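Workshop Tips: Comparing Two-Finger Grippers on Kitchen Things

Updated January 27, 2026

Most gripper comparisons are done with blocks and cubes. Those are fine for checking that the wiring is right, but they say little about dishes. If the arm is meant for a kitchen, test it with what a kitchen has in it. These notes come from comparing the Pulstead and Skillov two-finger grippers, with the Kaneo controller running both.

Setting up the table

Put a dark mat down first. A dark gray desk mat gives the head camera a plain background, and pale dishes show up well against it. It also keeps bowls from skating when a finger bumps them.

Leave the ordinary clutter at the back of the table. A tissue box and a desk lamp are good things to have there, as the arm will have to work near such things sooner or later. Turn the lamp toward the wall if the camera picks up glare.

Keep the items few. Two bowls and a cup with a lid will fill an afternoon.

Bowls

Start with the bowl upright and bring one finger down inside the rim with the other outside. Close slowly. A deep bowl gives the fingers more wall to hold, so begin there and move to the shallow one later.
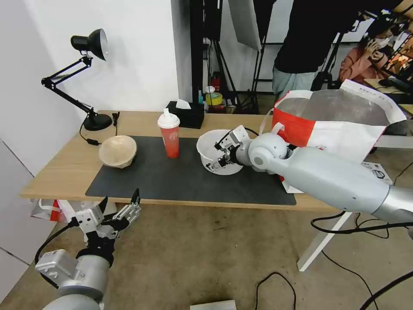 Arruda wrote in to say that going in over the rim only works if the fingertips are thin, and that thick rubber pads will push a light bowl away before they close on it. Try bare fingertips first, Arruda says, and add a single layer of tape if the bowl slips.

We have since tried the tape and it does help with the Skillov. The Pulstead fingers are narrower and did well enough without it. Change the tape when it gets shiny.

Do the same bowl tipped over as well. A bowl on its side is a different job. The rim is now vertical, the wrist has to turn further, and many arms run out of room at the elbow before the fingers get there. If yours does, move the bowl a hand's width toward the middle of the mat and try again before you touch any settings.

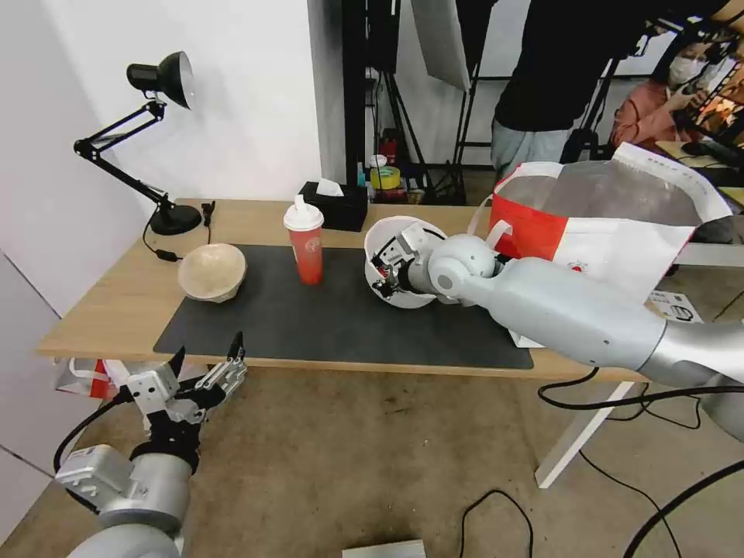

Write down the wrist angle each time the fingers close. It is tedious, but a good angle for one bowl is usually close to right for the next one, and it saves a lot of jogging the arm back and forth.

Closing force

Set the force low and work up. On our Kaneo the scale runs to 100, and we never needed the top of it for dishes. Paper cups want the least. Hold them low down, well below the lid.

Bags

A tote bag is harder than any bowl. The handles flop to one side, and the camera loses them against the bag. Stand the bag open, near the arm that will do the work, and go for one handle only. Spread the fingers wide before you come in - a half-open gripper tends to push the loop away.
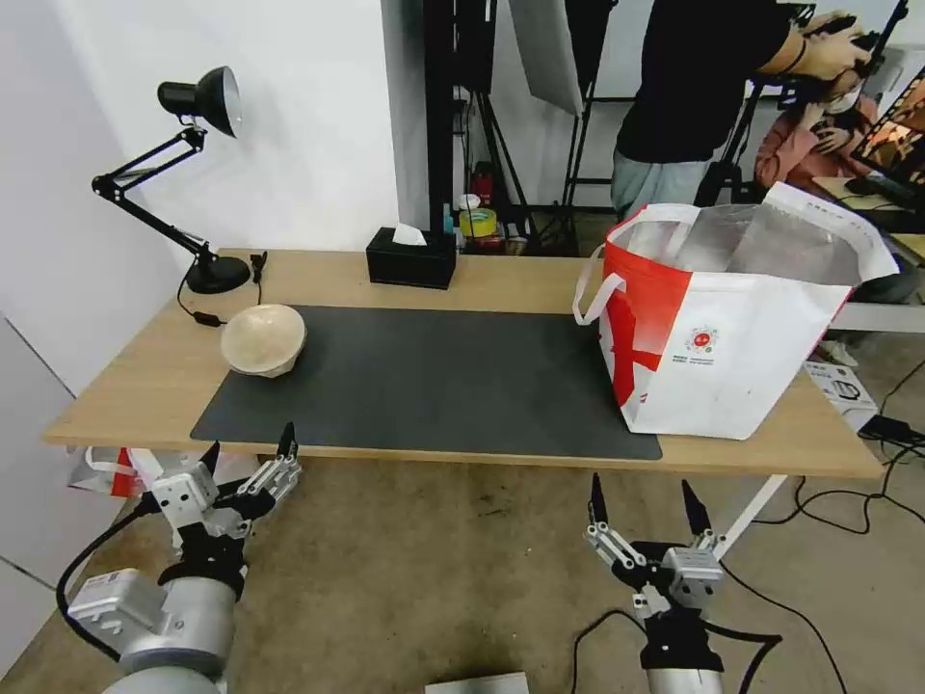 Start both arms from the same low position every time, with the fingers below the level of the tabletop edge. It makes runs easier to compare, and the camera gets a clear view of the table before anything moves.

Cables

Leave slack at the wrist. A cable that is tight at full reach will pull the gripper off line, and you will blame the controller for it. We lost most of a day to this in July. Keep floor cables away from where you stand.

How many tries

Do 3 runs per item before changing anything, then 3 more after. Change one setting at a time. The log on the Kaneo holds 3,000 entries and then writes over the oldest, so copy it off before you switch grippers.

Wipe the fingertips with a damp cloth between grippers and let them dry.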